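Planning the Equipment for a Hand-Held Gripper Station
Student project report, Ketik project group

3. Starting point

Our task was to plan the purchase of equipment for one recording station, where a person does table tasks with two hand-held grippers and the data is used later for a robot arm. The budget given to us was 3,000 euros. In this sum the arm is not included, as the department will buy it separately.

Before writing any list, we looked at how the work is done in the room at Relton. We noticed that the grippers are only one part of the need. Cables and power strips are on the floor between the chairs and the tables, and other people work in the same room. For this reason we added a line for cables and floor covers, which was missing in our first plan.
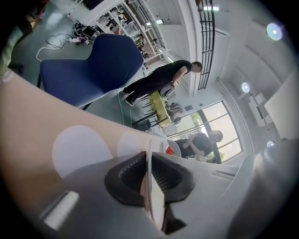

3.1 What should be bought

We divided the needs into five groups: grippers, markers, power and cables, furniture, and objects for the tasks. The most expensive group is of course the grippers. We asked for two offers. Grendent offered a complete pair, and Fung offered the parts for own assembly. The Fung offer was cheaper by 433 euros, but the assembly time was not counted in it, and we have little experience with this kind of work. We therefore recommend the Grendent offer.

Rubber pads and fingertips should be ordered as spare parts together with the grippers. A later order would mean paying the delivery cost a second time.

The marker cubes can be printed in the school workshop. We calculated 58 euros for material, with one reserve cube for each hand. The printed patterns must be flat and well glued, so we do not advise to save money on the glue.

3.2 Table and objects

For the table no purchase is necessary. A square table with a simple cloth is enough for the food tasks, and plates, a bottle and wet wipes can be bought in any supermarket. Fresh food is a different matter, as it must be bought again for every session. We first put it under equipment, but our supervisor asked us to move it to running costs, and this is how it stands now.

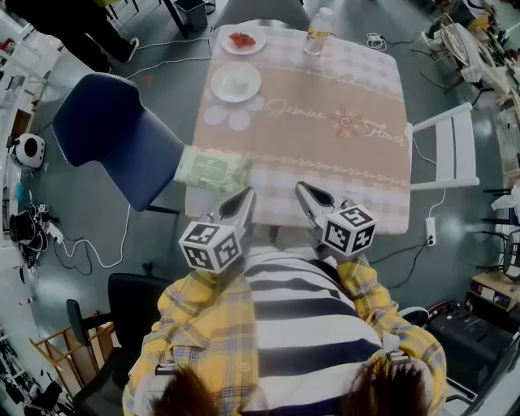 Figure 2. Two hand-held grippers with marker cubes at the table laid with strawberries and a bun.

3.3 Open points

The delivery time from Grendent is not confirmed in writing. If the grippers do not arrive before June, the first sessions will be done with the pair we have on loan, and the spare parts will be ordered in a smaller quantity.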